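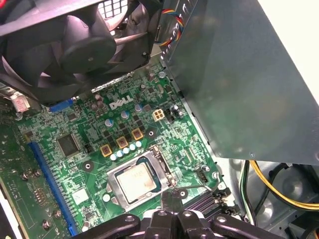
Gutter replacement, two quotes, which one?
Posted by prilley_mike
We have a 1960s ranch in Prilley with the original galvanized gutters, and the back run is rusted through at two seams. I have two quotes for replacing everything, front and back. One is seamless aluminum, five inch, hidden hangers. The other is six inch with a mesh guard on top and costs $1000 more. The guard salesman kept telling me the holes are so small nothing gets in. His sample was a much finer mesh than I pictured. Is the guard worth it? We have one big maple out back and nothing in front.

Reply from Tuto
Skip the guards in front for sure. No trees, no point. For the back, ask what the roof area is before you go to six inch. Five handles most ranches fine if there are enough downspouts.

Reply from hallie_b
Disagree on the five inch. We had five on the back of ours and it ran over the edge every hard storm. Went to six with 3x4 downspouts and it stopped. The price difference in material was small. It's the guards that cost the money.

Reply from Tuto
How many downspouts did you have before?

Reply from hallie_b
One at each end, 54 feet of gutter.

Reply from Tuto
Then I'd want to know where the water was going over. If it was the middle, the pitch was probably off. I've seen that fixed without new gutters.

Reply from hallie_b
It was at the valley, not the middle. And the pitch was checked twice. I'm telling you what worked on my house.

Reply from prilley_mike
We do have a valley on the back, where the kitchen addition ties in. Neither guy said anything about it. The cheaper one didn't get on the roof.

Reply from Lachlan Donnelly
I hung gutters for 19 years. A valley puts a lot of water in one spot, and a fine mesh guard right under it will let some of it sheet over the top. If you get guards, leave them off there or have them put in a splash diverter. Six inch on the back, five on the front is fine. They won't look different from the street. Also ask how far apart the hangers are. I want 24 inches or less, closer if you get snow load.

Reply from Tuto
Fair enough on the valley. I still say the guards are a waste under a maple. The seeds stick in mesh and then you're up there brushing them off anyway, so you've paid to move the job up an inch.

Reply from Mereana Nepia
We have the mesh kind, put in by Tomoana last November, and a silver maple over the garage. I brushed the top off once in spring with a broom on a pole from the ground. Before that I was scooping gutters four times a year on a ladder. I'd buy them again. Mine were only on the garage side though, and that came to $500.

Reply from prilley_mike
That's a lot less than I was quoted. Was that installed?

Reply from Mereana Nepia
Yes, installed, but it's a short run and they were already there doing fascia.

Reply from Lachlan Donnelly
Speaking of fascia -- have somebody look at yours before the new stuff goes up. If the seams have been leaking that long the board behind them can be soft, and a hanger screw won't hold in it. Get a per-foot price for replacement written into the quote so it isn't a surprise on the day.

Reply from clotska_dan
Over in Clotska the inspector wanted the downspouts to discharge away from the neighbor's lot and I had to add an extension after the fact. Might be different where you are. Worth a phone call.

Reply from prilley_mike
Poked the fascia with a screwdriver tonight. Front is solid. Back is soft for a couple of feet by the valley. I'm going to ask the first company to requote with six inch on the back, no guards, and fascia by the foot. Guards can wait till I see what the fall is like.

Reply from hallie_b
Ask for the 3x4 downspouts too. They'll put 2x3 if you don't say.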